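Capital planning for two-arm robot work cells

Capital planning for two-arm robot work cells is the process by which a laboratory, workshop or small manufacturer estimates, schedules and approves spending on a bench-scale enclosure fitted with a pair of robot arms. It covers the purchase of the arms and grippers, the enclosure, the cameras and wiring, and the cost of keeping the cell in use over its service life. The subject is usually treated separately from capital planning for full industrial lines, where safety fencing, conveyors and building work make up a much larger share of the total.

Scope

A two-arm cell is generally budgeted as one asset, even where the arms are bought from one supplier and the enclosure is made in-house. Treating it as a single asset simplifies depreciation but hides the different rates at which its parts wear out. Gripper fingers, cables and small camera modules are often replaced several times during the life of one arm. For this reason many planners keep a parts register beneath the main asset entry, with an expected replacement interval for each item.

The planning document normally separates four groups of cost: purchase, installation, operation and retirement. Software licenses may be placed under purchase or operation depending on whether they are perpetual or renewed each year. Staff time is the item most often left out of first drafts.

Defining the task

The task is defined before any supplier is approached. Reach, payload and gripper type all follow from the objects to be handled, and a cell specified for rigid parts is seldom well suited to soft ones. Cloth is a common case. It weighs little, so payload is rarely the limiting figure, but it folds, drapes and slides, and it takes up much more floor area when spread than when bunched. Two arms are often specified for cloth work so that one can hold or press down on a piece while the other lifts.

Floor area is worked out from the largest item in its spread state, with a margin for the other items present at the same time. If the arms are mounted along one edge, the usable area is limited by their reach toward the far corners. Reach figures given in a data sheet are normally measured in free space and do not allow for the space taken up by the gripper near a wall. 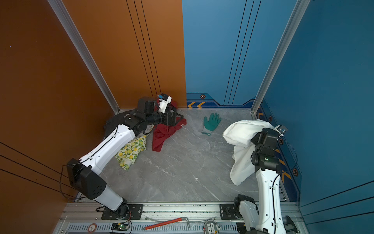
A mixed set of cloth items is normally written into the acceptance test, and its cost carried in the purchase budget. The set should vary in size, weight and pattern, and should include at least one item that is not flat, such as a glove. Buying the test set in duplicate allows one copy to be stored unused for later comparison. Household textiles are inexpensive and the line is small, but leaving it out has delayed acceptance at sites where no agreed set existed when the equipment arrived.

Enclosure and mounting

Enclosures are commonly built from aluminum profile with flat panels. Profile is sold by length and cut to order, and can be reused when a cell is taken apart, so some planners assign it a residual value. Panel color affects how well cameras separate an object from its background and is best fixed before panels are ordered. Patterned floors and decorated walls add little to the price – changing them later means repeating any calibration or recorded baseline that depends on them.

Arm bases are fixed to plates on a rail or directly to the bench. A rail allows the spacing between arms to be changed, at the cost of an extra part to align. The bench itself is often treated as existing furniture and omitted. Where it has to be stiffened or replaced, the expense belongs in the installation group.

Hand tools, spare fasteners and connector blocks are usually charged to a general workshop account. A cell kept on its own site needs a dedicated set, and hex wrenches in the sizes used by the arm maker are the minimum.

Cameras and wiring

Cameras may be mounted on the grippers, on the enclosure, or both. Gripper cameras move with the arm and place repeated bending loads on their cables, which are therefore listed as consumables. Fixed cameras last longer but need a rigid mount. Power supplies, small circuit boards and data hubs should be itemized individually. Their unit prices are low, but lead times can be longer than those of the arms, and a missing board can hold up commissioning as surely as a missing arm.

Method of estimation

Three methods are in general use.

Estimation by quotation relies on written prices from suppliers. It is the most accurate and the slowest, and quotations lapse.

Estimation by analogy scales the recorded cost of an earlier cell. It is quick, but depends on the earlier record including installation and staff time.

Estimation by parts list prices every component from catalogs. It suits cells built in-house and tends to understate assembly labor.

The Renero worksheet, drawn up by Lewis Crichton for the workshop at Zindcombe, combines the second and third methods. Each component is priced from a catalog, and the total is compared with the closest earlier cell. A difference of more than 20 percent between the two figures must be explained in writing before the request goes forward. The worksheet adds a contingency of 9 percent to hardware and none to software. It was revised in January to move gripper fingers from purchase to operation, following a year in which replacements had been charged against the wrong account.

Operating costs

Annual operating cost consists of consumables, repair, calibration, power and supervision. Power is minor for bench-scale arms. Supervision is often the largest item, as cells handling soft objects need a person to reset the floor between runs and to clear cloth caught in a gripper or under a link. Planners who assume unattended running should provide evidence for it from a comparable task.

Repair is budgeted either as a service contract or as a reserve. A reserve is favored where a spare arm is kept on site. With two identical arms in the cell, one spare covers both positions if the bases and wiring are interchangeable; mirrored or handed arms remove this advantage.

Use of the cell is recorded in hours under power. At Zindcombe the first cell logged 879 hours before its first unplanned stop, which was traced to a wrist cable. The figure is used there for scheduling cable changes and has no wider standing.

Service life and retirement

A service life of 5 years is a common accounting assumption for bench-scale arms. Physical life may be longer, but spare parts and software support tend to set the limit. At retirement the arms, profile and cameras are assessed separately. Panels and floor coverings are normally written off. Removal of stored data from control computers should be costed as staff time.

Scheduling of purchases

Orders are placed in order of lead time, with the arms and any custom boards first. Enclosure material can follow once the base spacing is confirmed. Splitting an order across two budget years is possible if the first part is usable alone. A one-arm cell with mounting provision for a second arm meets that condition – a second arm without its base plate does not.

Suppliers differ in how they treat split orders. Brerkura holds a quoted price for the second arm only if both are named on the original order. Rennie quotes each arm separately and applies the price current on the day of dispatch. Planners using the second arrangement normally carry a larger contingency in the later year.

See also

Acceptance testing
Depreciation
End effector
Life-cycle costing
Spare parts management

This page was last edited on Sunday, July 31, 2022.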